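Gripper day at the Nundgate shed

My plan for the break was to fix one thing: the jaw play on our hand-held grippers. It had been driving me up the wall since December. You'd squeeze the handle, the jaws would meet, then the left one would slide sideways by a hair. Fine for a towel – hopeless for a zipper.

Chaminda Bhattacharjee lent me his good hex keys and I started with the jaw blocks, which get the most knocks.
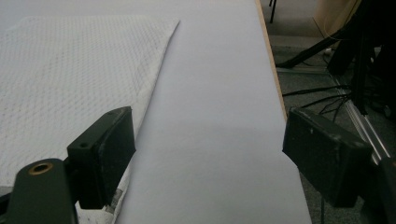 The trick is to loosen everything before you tighten anything. I used to nip up each screw as I went, and the linkage ended up twisted. Now I back them all off, close the jaws on a bit of card and work outward from the middle. Then I open and close the thing 46 times (yes, I keep a tally, it's a habit!) and check the screws again.

Cables next. I leave plenty of slack at the wrist and tape the run along the forearm if it's going to be a long session.

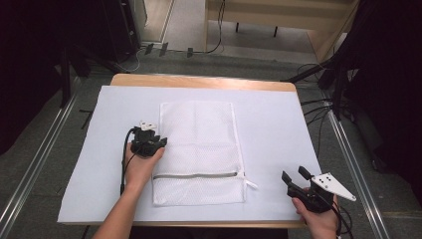 How often do the pivots need looking at?
Every 8 hours of use on ours, plus any time one gets dropped. Nima Zamani goes longer on hers at Brerau, but she's gentler than I am.

I do both grippers together, even if only one is playing up, so they feel the same in each hand. Mismatched stiffness is awful and you notice it most on small, fiddly metal bits.

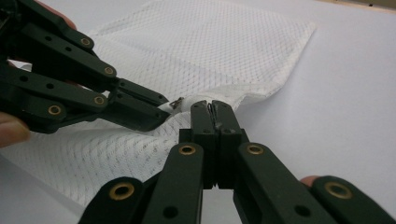
Both grippers on the laundry bag zipper, one on the pull and one beside the slider.

Still on my list: new jaw faces and a proper spot to hang the cables.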